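Workshop > Storage > Small Parts

How to Store Screws and Beads Without Buying Another Organizer

5 min read

I own a Clalto cabinet with 129 drawers. It was sold to me as the end of hunting for things, and I still spent most of November hunting for things. So I'm wary of any guide that starts with a shopping list. You can do this one with what's already in the house.

Start by dumping everything out on an old sheet. Yes, everything. Throw away the bent, the rusted and the mystery plastic bits you've been saving for years. The Onis planner app will tell you to log each piece first. I tried it, got to 3,414 entries and still couldn't find a wall anchor.

Next, sort by job. Picture-hanging stuff goes together, even if that mixes sizes. Sorting by size looks great for a week, and then you need four drawers to put up one shelf.

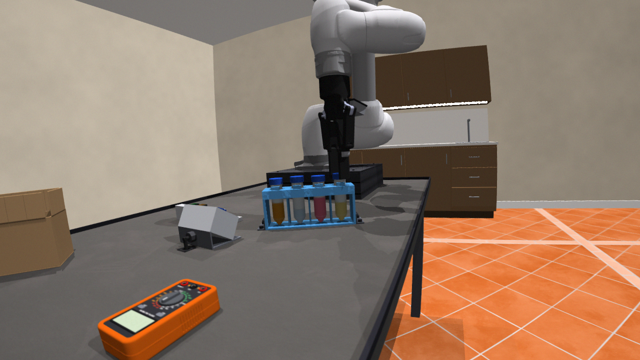 Containers come next, and most of the advice on them is bad. Baby food jars are fine, if heavy. Lidded tins hide what's inside, so you end up labeling them and then ignoring the labels. For beads and tiny brads I'd look at what labs use: tubes standing upright in a rack, like the blue one on the dark grey table. Get clear tubes with caps, and skip any "craft edition" set, which costs more for the same idea.

Label the front, never the lid. Use 2 words at most – "deck screws" beats a paragraph. Then leave one jar unlabeled for strays and empty it when it's full.

Related
Is the Millet Pegboard Worth It?
Lallenex Label Tape, Six Months On
Sorting Drill Bits You Never Use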